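Which order for the Suvska films?

urko35
Hello all. My daughter and I started the Suvska series in January and we have seen the first two. Now I read that the third one, the lighthouse film, happens before the others. Should we go back and watch in story order, or continue by release? She is nine and asks many questions.

elbridge_m
Release order, always. The lighthouse film gives away who the old ferryman is in its opening song. If you had started with it, the whole ending of the first film would be spoiled.

kamath
I don't agree with this. My kids saw the lighthouse one first and they loved the ferryman more, because they knew his secret and the other characters did not. They were shouting at the TV.

elbridge_m
Shouting at the TV is fine, but the surprise works only one time. You can't get it back.

urko35
Thank you both. We have already seen the first two, so I think the surprise is safe – she cried a little when the ferryman took off his hat. My other worry is the length. The third one is 18 minutes longer than the second and she gets tired after dinner. 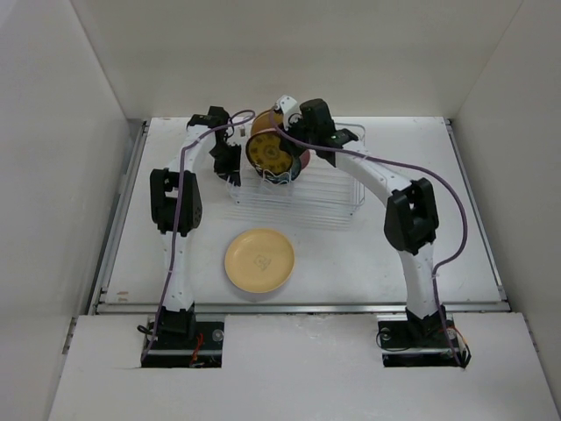 We usually stop a film in the middle and finish it the next evening. Is there a good place to stop in this one?

kamath
Stop after the goose wedding. It is nearly the middle and it ends happy. The part after that has the storm and it is quite loud.

elbridge_m
On this I agree with kamath. And please skip the short film on the bonus disc, the new voice for the goose is terrible.

kamath
The new voice is better than the old one!

urko35
Then we will listen to both and she will decide. Goose wedding it is.

Contact us | Forum rules | Back to top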